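Cunar hand-held gripper kit, second set of notes
2021-02-16

The first set of notes covered unboxing and mounting. I have now had the Cunar two-hander kit for six weeks of evening use, and these are the notes on soft goods, specifically knitwear. If you want the short version, the fingers are good, the linkage is good, the handle is mediocre and the software needs another release.

For anyone who skipped the first set: the kit is a pair of hand-held parallel grippers, one per hand, each with its own camera. You do the task yourself, the software records the jaw opening and the video, and the result goes into training a policy for an arm. I bought the kit with my own money, from Sivakumar, the reseller. They answered two emails promptly and one not at all.

Test objects so far have been a dish towel, a wool scarf, several socks and a black knit beanie. The beanie has taken most of my time. It is thick where the cuff turns up and floppy everywhere else, so one grip setting rarely suits the whole object. It also gives the tracker very little to work with, being black and close to featureless. I work on a bed with a pink plush cover because the contrast is high and because a hard table lets the fingers cheat. On a table the tip stops at the surface. On plush it sinks in, and you have to learn to come in shallow or you pick up blanket along with the hat.

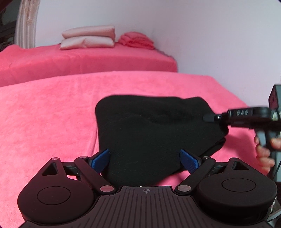
Both grippers on the beanie, blue fingertips at the lower edge.

Fingers first. The pads are blue with a fine texture, and the texture matters more than I expected. With the smooth pads from my old Borix unit I had to squeeze hard enough to bunch the knit before it would hold. With the Cunar pads a light close is enough to take one layer, provided the approach angle is low. Taking exactly one layer of a two-layer object is still the hardest thing I ask of the kit.

I ran a plain test. The task was to pinch one layer at the opening of the beanie, lift it clear of the other layer and hold. Out of 106 attempts I got 84. Most of the misses were double-layer pinches, and the rest were slips at the start of the lift. I did not separate operator error from hardware error, and I doubt anyone could do so cleanly with a hand-held device. Treat the number as a statement about me and the kit together.

The linkage has very little play. I checked by closing the jaws on a feeler gauge and wiggling the tips by hand, and the movement was too small for me to measure with what I own. The pivots are metal pins and have not loosened. I put one drop of light oil on each in the second week, which the manual neither recommends nor forbids. The two jaws close symmetrically, and they still did after I dropped the left unit on a hardwood floor.

The handle is where the money ran out. The grip is fine for short sessions, but the weight sits forward of the hand, and after 4 long sessions I had a sore spot at the base of the thumb. Ayane Ikeda, who has smaller hands than I do, borrowed the pair for a weekend and reported the same thing sooner. She wrapped the handle in tennis tape and said it helped a little. A counterweight at the rear would probably help more. I have asked Sivakumar whether one is planned.

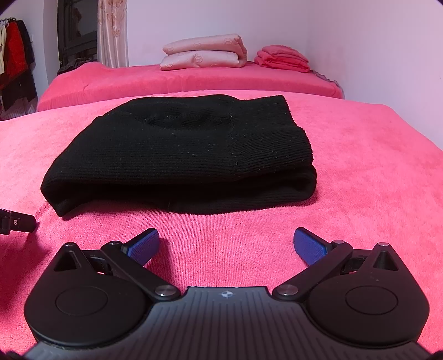

Camera placement is a reasonable compromise. The view is very wide, with strong curvature toward the borders, and the gripper body takes up a large share of the bottom. You lose that area for good. What you get in return is that the fingertips are always in view, along with enough of the room for the tracker to hold on to. A bare wall is the worst background for it. Furniture, curtains and anything with edges all help. My tracking dropouts fell noticeably once I stopped tidying the room before a session.

Exposure needs attention with dark knitwear on a bright cover. Left on automatic, the software exposes for the cover and the hat turns into a black shape with no surface detail. Lock the exposure manually, one step brighter than looks correct on the preview. The ribbing then shows up, and so does every piece of lint, so run a lint roller over the hat or accept that the specks are part of your data. I gave up on the lint roller after the first week.

Software. Calibration takes under two minutes per gripper and survives a restart, but it does not survive a cable swap, and the error message for that case is simply "device state". The export tool writes the left and right recordings as separate files with a shared clock. On my laptop the two clocks agreed well enough for this kind of slow work. I would want to check them properly before recording anything quick. Batch export still fails if a folder name contains a space. That bug was in the August release too.

Compared with the Uken kit, which I had on loan last year, the Cunar has better fingers and a stiffer linkage. The Uken has the better handle by a wide margin and a quick-release for the pads. Changing pads on the Cunar means a small hex key and some patience. If you mostly handle rigid parts and work long hours, I would still point you to the Uken. For cloth I prefer the Cunar and am keeping mine.

Next on the list is turning the cuff up and down with both hands, then gloves. I also have a spare set of pads on order and will compare the worn texture against the new one when they arrive.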